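Craft Swap and Holiday Table: What's Happening

Quick one this month, typing this between the school run and the dentist so bear with me.

October swap is ON. Same room as last time, upstairs at the Arstead library, doors at 6 pm. Come up the back stairs, the front ones are still being painted. If you can't do stairs, ring the bell by the book return and somebody will take you up in the staff elevator.

How the swap works, for the new people (hi, there are a lot of you!). Bring what you don't want. Yarn, fabric, paper, beads, half-used kits, patterns, tools that work. Put it out on the tables by type. Take what you'll use. No money, no tickets, no keeping score of who brought what. Anything left at the end goes in the boxes for the Venville thrift store, so please don't bring things you'd be embarrassed to see on a shelf with your name on it. Last spring we got a bag of zippers that had been in a flooded basement. Please no.

Things we always run out of: circular needles, plain white cotton, elastic, decent scissors. Things we always have too much of: acrylic in that one orange, scrapbook stickers, jelly jar lids. If you have lids, keep your lids.

Holiday table. We have the corner spot again at the Venville winter market, and it's the same deal as before, you make it, you price it, you tag it, we sell it. 23 people signed up so far which is more than the table can really hold, so I'm asking everyone to start with 5 items each and hold the rest back in a box underneath. We'll restock as things go. Tags need your initials and the price, on the FRONT. Not on the bottom of a candle. I spent half of last year's market turning candles over.

Pricing. I know, I know. Every year people price too low and then grumble. Materials plus something for your time. A knitted hat at four dollars makes the hat next to it look overpriced, and the lady who made that one used good wool. Ask if you're stuck, Iida Räsänen has done markets for years and will happily tell you what you should be charging (it will be more than you think).

Iida is also running the straw star session again. Her grandmother's pattern, the eight point one, plus a small mobile if you're quick with your hands. Soak your straw the night before, she says warm water and a plate on top to hold it down. She'll have spare straw but not enough for everyone. Bring small sharp scissors, red thread and a ruler. Same table as the paper folding so it'll be cozy.

Wreath bases. The Heinonen place out past the bridge is letting us cut willow again, thank you thank you. Wear boots, it's a swamp back there. Cut only from the row nearest the road, the far ones are for their baskets. Bundle it with string and leave it in the porch if you're donating, I'll pick up. 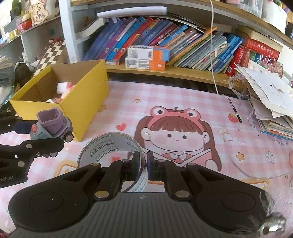 Also somebody please return the big cutting mat. Green, one corner chewed. It was at the August meet and then it wasn't. No questions asked, just leave it at the library desk with my name on it.

Gift wrap fund. We had 1,000 sheets of tissue donated in the summer and we are going through it a lot faster than I figured, becuase people are lining drawers with it. It's for wrapping sales. Two sheets per item, one if it's small. If we run out before the market we're buying more out of the tea money and then there's no tea.

Speaking of tea, the urn is fixed. Somebody needs to bring milk, and something without nuts to eat. I'll do the gingerbread but I can't do both.

Few bits and peices to finish:

Sign up sheet for market shifts is on the board by the coat hooks. Mornings are full. Afternoons wide open. Setup crew needs two more people who can lift.

Glue guns. Label yours. They all look the same and I've gone home with the wrong one twice.

Kids are welcome at the swap, less so at the straw stars, the tables get crowded and there are blades out.

If you changed your email over the summer, tell me, I had a bunch bounce.

See you upstairs. Bring a bag to carry things home in, bring two.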